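Do we have to clean the bin between pick runs?

Setting up a pod pick task on our Condier arm. Coffee pod in a white plastic container, gripper goes in from the top. Lab rules say "reset the workspace" and thats it. Does residue count? Wrist cam sees all of it.

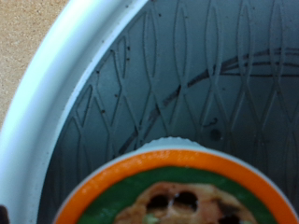 Ours gets reset every 41 picks, pod back in, nothing wiped. Fine or not?

Sibel Gezer
Write it down whichever way you go. We wipe every 80 picks and log it. Arm in hold, hands out before you hit resume. Dont mix clean and dirty runs under 1 label.

medoria_7
just wipe it

yaman2
Depends what your testing. Check the lens too, ours was teh real problem.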